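Sorting a Pile of Power Strips, Cube Sockets and Cords

Start on a hard, flat surface with nothing else on it. A marble-pattern top works well, as small plugs show up against it. Unplug everything from the wall first. Set aside tools and plumbing parts for another day.
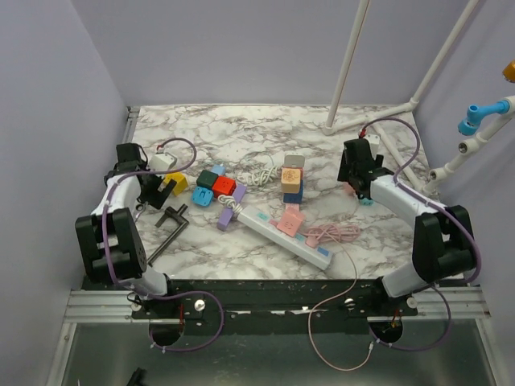
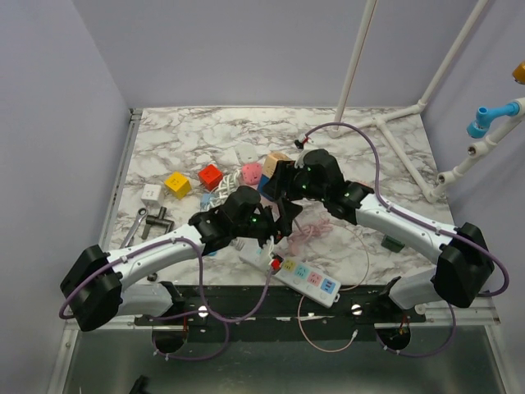 Cubes, cords and a stray wrench on the same top.

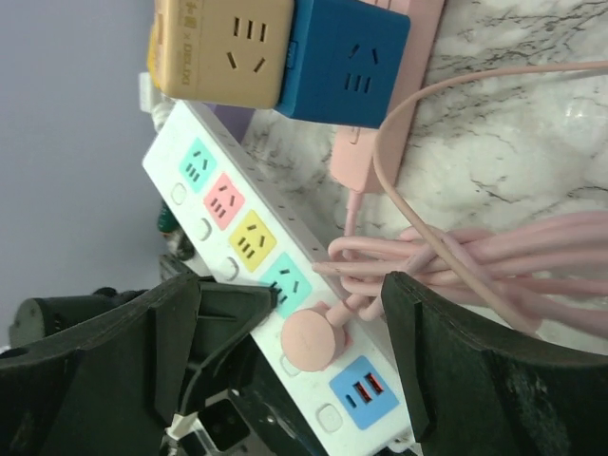
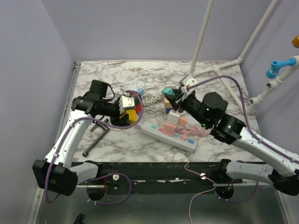
Sipho Naidoo wrote in to say he does the cords before the cubes, and that a coil tied too tight will crack near the plug within a year. Either order is fine. Keep the coils loose.

1. Pull the cube sockets out and line them up by color. Check each face for scorch marks.

2. Take any plug out of the long strip before you move it. Hold the plug, not the cord.

3. Look into the USB ports with a flashlight. Brush out lint with a dry toothbrush.

4. Coil each cord in loops 8 inches across and close it with a hook-and-loop tie.

5. Wipe the strips with a dry cloth. No spray.

6. Put cubes in one shallow bin and strips in another. I use the Fulus bins, the low ones with no lid.

Write the length of each cord on a piece of tape near the plug. Anything with a cracked jacket or a loose switch goes to electronics recycling. In Istcombe the drop-off is open Saturday until noon.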